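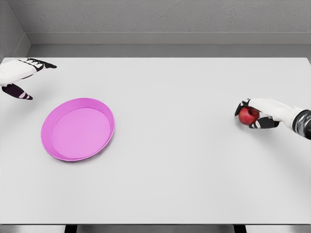 ok so. moving a village library in one go. thread, because three people have asked and I'm too tired to write it up properly

Mutstead library has been in the old bank building since before I was born. lease ended, new place is the former shoe shop on Zurkley Street. 171 metres door to door. yes I measured. no you can't park outside either of them

2270 books. that's after the weed. before the weed I don't want to talk about it

weeding first. Letay Admasu did most of it and she is merciless. if it hadn't been out in ten years and wasn't local history, gone. there was a 1980s guide to home computing that I tried to hide behind the atlases. she found it

people get upset about weeding so do it early and put a notice up. we had a sale table by the door, 50p each or whatever you fancy, and most of the people who'd complained went home with a bagful

right, boxes. DO NOT use big boxes. I know they look efficient. a big box of hardbacks is a back injury with a lid on. get wine boxes, take the dividers out, tape the bottom twice

the off licence will save them for you if you ask in March and remind them every week til May

label the SHORT end. not the top. tops vanish the second you stack them. we wrote shelf number, then box number on that shelf, so 14/1, 14/2 and so on. thick black pen

don't label by subject. "history" means nothing to someone standing in an empty shop with a box in their arms. shelf 14 means shelf 14

which means the new shelves have to be numbered before anything arrives. masking tape, same pen. did this the night before with a torch as the electrics weren't signed off. would not recomend

shelves themselves: we kept the old De Smet ones, oak, weigh as much as a horse. measured the new walls, measured the shelves, all good. forgot the skirting. every single bay sits an inch and a bit forward of where the plan says and the last one blocks half a radiator

so. measure at floor level. the wall up at eye level is a different wall

moving day itself, two teams. packers at the bank, shelvers at the shop, and a line of people with trolleys going back and forth between. trolleys were borrowed from the garden centre, the flat sort they use for compost. brilliant things, pull to the left a bit

we thought about a van. loading a van, driving it 171 metres and unloading it is slower than walking. we tried it with one load and gave up

it rained between eleven and twelve. bin bags over the boxes, split down the side. keep a roll at each end

kids did the picture books. school let a class out for the afternoon and each one carried two, held in both arms, very serious. one boy read his the whole way and walked into the postbox. he's fine

Mackenzie Caron stood at the kerb in a yellow coat for four hours stopping traffic with one hand and eating a pasty with the other. no official powers whatsoever. every car stopped

things we got right: feeding people at half eleven not one o'clock. soup in flasks, cheese rolls, lots of tea. everyone flags earlier than you think

things we got wrong: packed the kettle in a box marked 9/3. 9/3 is gardening. took us 90 minutes to find it

also packed the date stamp. also the key to the returns bin, so there were books in there we couldn't get at til the next morning

have one bag that never gets packed and stays on someone's shoulder. keys, tape, pens, scissors, stamp, biscuits

the catalogue: freeze it. no loans for a week either side, longer dates on everything already out. we use Alach, which let us change all the due dates in one go once I found the menu. it's under Tools, not Loans, obviously

tell people to borrow loads just before you close. anything sat on someone's bedside table is a book you don't have to carry. we let them take 20 each. one lady took 20 and came back for her husband's 20

last box on the shelf by ten to six. then we noticed shelves 6 and 9 were swapped. the tape had been read upside down. put a line under your 6s and 9s!!

fixed that the next day, two of us, radio on, quite nice really

someone asked about insurance. ring yours, ours covered it but wanted a list of who was lifting

opening hours same as before. ramp is in, bell is on the left as you come up. large print has moved to the front window where the light's better, crime is where the boots used to be

still looking for shelf 22 box 4 if anyone was on a trolley and took a detour. it's mostly Westerns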